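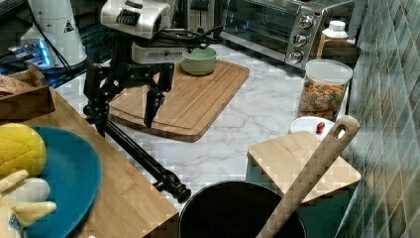
Welcome to the kitchen page of our Flivthorpe gallery! We've been fixing the place up bit by bit since June, and Sebastián Ledesma has been very patient with me changing my mind over every colour going.

The bench by the green and teal tiles is my favourite corner - I could look at that glossy wall all day. The bamboo board has a groove right round it, lovely for a juicy tomato, and the pale green bowl came from the Msimang market for 13 dollars (a bargain, I reckon).

More to come once the pantry shelves are up - Dumisani Buthelezi has promised me a hand with those.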